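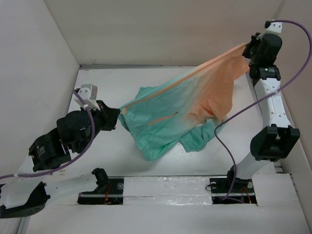

Figure 1. A garment in teal and orange, held out over a white work surface.

Wash Day: How Color Leaves a Garment and Where It Goes

Nayeli Rivadeneyra, Efraín Giraldo and Jhosep Valderrama
Textiles and Everyday Chemistry, final project
Submitted 7/5/21

1. Why we did this

The project began with a sock. It was red, it belonged to Jhosep, and it went through a load of white dish towels at the house the three of us share on Pacheco Street. The towels came out pink. Jhosep said the sock was old and could not possibly have any dye left to give. Efraín said the water had been too hot. Nayeli said she would like new towels. We needed a topic by the end of the week, so the argument became a proposal.

Our question was simple enough to fit on the form: when bright cotton is washed at home, does water temperature matter more than the number of times the item has been washed before? We also wanted to know if salt or vinegar in the first wash "sets" the dye, as all three of our grandmothers believe. They do not agree on which one, and one of them uses both.

2. Background

Most bright cotton sold today is colored with dyes that bond to the fiber. Whatever fails to bond sits in the cloth until something rinses it out. A well-made garment has been rinsed many times at the factory, and a cheap one has been rinsed until somebody wanted to go home. The loose dye comes out in your machine instead and settles on whatever is nearby, with a strong preference for things you like.

Salt does have a real job in dyeing. In the dye bath it helps push color out of the water and onto the fiber. This is probably where the home remedy comes from, although a dye bath and a washing machine full of finished shirts have little in common. Vinegar helps with acid dyes, the kind used on wool and silk. On cotton we expected it to do nothing but smell.

3. Materials and method

We bought red cotton jersey from Brilska, a fabric store near campus, all from one bolt. Efraín cut it into 116 squares. He would like it recorded that the scissors were bad. Each square was washed in a glass jar of water with a measured spoonful of Vesine, a plain powder detergent, and a strip of white cotton of the same size. The white strip was there to catch loose dye. We called these strips "the witnesses" in our notes and have kept the name, over the objections of our instructor, Mr. Inga.

The jars were shaken by hand for 16 minutes. We took turns. A machine would have been more consistent than Jhosep, who shakes harder when he is listening to music, and from the second session on music was banned.

Four kinds of wash were compared: cold water, hot water, cold water with salt, and cold water with vinegar. Some squares were washed once and others were put through repeated washes, with a fresh witness every time. When the witnesses had dried, we graded them against a gray scale borrowed from the department, where 5 means no staining and 1 means Jhosep's dish towels. All three of us graded separately, by the same window, and used the middle score.

4. Results

Hot water was worse. In the first wash, the witnesses from the hot jars came out a solid pink and most were graded 2. The cold witnesses were paler, and one or two could have been sold as "blush."

Repeated washing made the bigger difference. By the third wash the cold jars were leaving almost no mark. The hot jars took longer to settle down but got there too, which supports Jhosep's claim about old socks in general and does nothing to explain his sock in particular. He has since admitted that it may have been a new sock.

Salt made no difference that any of us could see. Vinegar gave witnesses that looked very slightly cleaner to Nayeli and exactly the same to the other two, and the middle score went with the majority. The kitchen smelled of pickles until the end of June.

5. Problems

Roughly 20 squares had to be thrown out. Most of these were from one evening when the labels, written in washable marker, washed off. We had read the word "washable" on the pen and not connected it with our plans.

The hot water was hot from the tap, and our tap has moods. We took the temperature at the start of each wash but not at the end, and the jars surely cooled at different rates depending on how close they stood to the kitchen window. Efraín Ayala, who reviewed our draft for the class exchange, asked why we had not wrapped the jars in towels. All our good towels were pink by then, but it was a fair point and we should have done it.

We tested one color from one bolt. Red is known as a troublemaker, and we can't say how a dark blue or a black would have behaved. Grading by eye is also a weak spot. The Binano color meter in the department office was booked for the whole term by the ceramics people.

6. What we would do next

A second round should use several colors, a water bath that holds its temperature, and pencil for the labels. We would also like to test the color-catcher sheets sold in the laundry aisle against a plain scrap of white cotton. Our witnesses picked up a great deal of dye for something cut from an old pillowcase, and the sheets are not cheap.

For anyone who came here for laundry advice: wash new red things alone, in cold water, the first three times. Keep the salt for cooking. Our grandmothers have been told about the results and are carrying on as before.

Thanks to Arnulfo Inga for the gray scale, the jars, and his patience about the word "witnesses."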